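Packing food for a flight that ends at a biosecurity desk
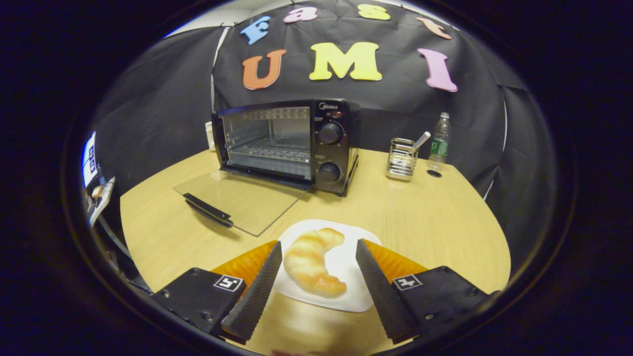

Most food confiscated on arrival was packed without a list. Make the list first, at the kitchen counter, and keep it with the passport. Each item gets one line: what it is, whether it contains meat, egg, dairy, seeds or fresh fruit, and whether the factory seal is intact.

Declare everything on the list. A declared item that is refused is usually just surrendered. An undeclared one can bring a penalty. Rules differ by country and change without much notice, so check the official site of the destination the week you leave.

Sorting

Put all food in one clear bag at the top of one suitcase. Officers will want to see it, and a single bag takes less time to inspect than snacks spread through three pockets.

Shelf-stable goods travel best in the original package with the ingredient label showing. Do not decant spices, tea or dried mushrooms into plain jars. Phúc Âu, who ran the stockroom at Bùi for 11 years, writes the contents in English on masking tape when the label is in another language. The tape goes beside the label and never over it.

Home-baked goods

Plain bread, crackers and cookies without filling are accepted in many places. Anything with ham, sausage, custard or fresh cheese should be eaten before landing or left at home. Toasting or reheating a meat sandwich does not change its status.

Cool baked items completely on a rack before wrapping. Warm bread sealed in plastic sweats, and a damp loaf will mold on a long trip. For dry cookies, 10 extra minutes in a low oven removes most of the remaining moisture.

Before you leave the plane

Check the seat pocket, the jacket and the bottom of the day bag. Apples and half-eaten rolls are the usual finds. Hand them to the crew or use the bins ahead of the inspection line — once you are past the bins, the item has to be declared.

Backpacks used for hiking need a separate check. Shake out seeds and crumbs, brush the seams, and wipe the zipper tracks with a damp cloth. Uyên Đinh suggests a stiff toothbrush for the side mesh.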